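Why the loader kept dropping frames

Most of March went into a bug I had filed as a policy problem. We train on demonstrations recorded with hand-held grippers, one in each hand, and the policy that came out of the last run was bad at the final bit of a reach. It would get close to a handle, stop, and close on air beside it.

My first guess was the network, so I spent longer than I should have on learning rates and on the action chunk size. None of that moved the result. Then I plotted gripper opening against wrist position for a single episode and saw the fingers start to close before the hand had arrived.

The two streams were out of step. Cuveck, our recording tool, stamps each image when it reaches the disk writer, and stamps the gripper reading when it comes off the cable. On a quiet machine those are nearly the same moment. With both grippers plugged in and the head camera running, the writer queue backs up and the images get late stamps. Zevard, the loader, then pairs each image with the nearest gripper reading by time, and throws the image away if it can't find one close enough. So we had missing frames and wrong pairs from the same cause, and I had only been looking at the missing frames.

The fix in Cuveck was small. Images now get their stamp at capture, and the queue carries it along. For the old recordings I wrote a script that estimates the lag per episode by lining up hand motion in the images with motion from the gripper tracking. It handled 600 of our 1,000 episodes cleanly. The rest have too little motion at the start to line anything up.
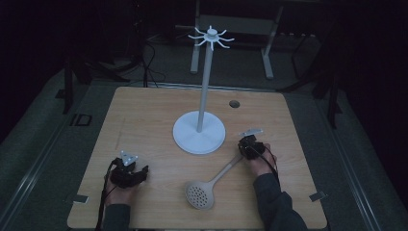
I also changed Zevard so that it complains loudly when it drops more than 10 frames in an episode. Before, it wrote one line to a log that I never opened. There are 2 settings for this now, one for the count and one for the longest gap, and both live in the same config file as the camera rates.

Retraining on the repaired set is running. I still want to redo the hook-hanging episodes from scratch – the lag estimate is weakest there, and a small error matters more when the target is a thin hook.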